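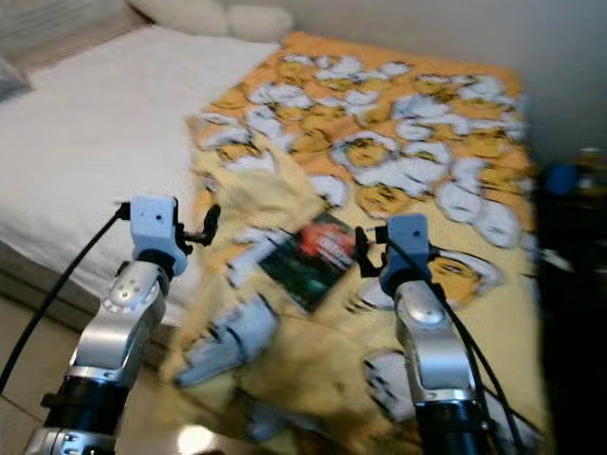 # Chapter 8: Teaching by Showing

Try writing down, in full, how you straighten a blanket. Where do your fingers go first? How hard do you pinch? What do you do when a fold slides away from you halfway through? Most people give up after a page or so, and yet they can do the job while talking on the phone!

This chapter is about a wonderful way past that problem. A person does the task *through* the robot, and the robot keeps a record of every joint angle, every opening and closing of the grippers, and everything its cameras saw. One such record is called a **demonstration**. Collect enough of them and you have something a learning program can work with.

We will look at two ways of giving demonstrations:

- **Hand guiding**, in which the teacher takes hold of the arm and moves it directly.
- **Teleoperation**, in which the teacher stands apart and steers the arms with a second set of controls.

Bedding is a terrific place to begin, and a humbling one. Cloth has no fixed shape. Lift one part of a blanket and the rest bunches into folds that will never come out quite the same way again, and a busy print makes it hard for a camera to tell a crease from a pattern. Add a small flat object lying on top, and the two arms have to share the work: one dealing with the fabric, the other reaching for the object.

Our running case is the Prinunari bedroom study, led by Giuliana Cárdenas at Holtamley. Her team recorded 1,433 demonstrations by teleoperation and set aside 225 of them for testing. Pin-yu Shek, who drove the arms for many of the early ones, found that her first attempts were full of pauses and second tries. The team kept them (Section 8.4 explains why that was a smart choice, and what it cost).

Before reading on, pick a chore you do without thinking and do it once very slowly, using only your thumbs and index fingers. Write down each moment when you changed your grip. You'll need those notes for Section 8.1.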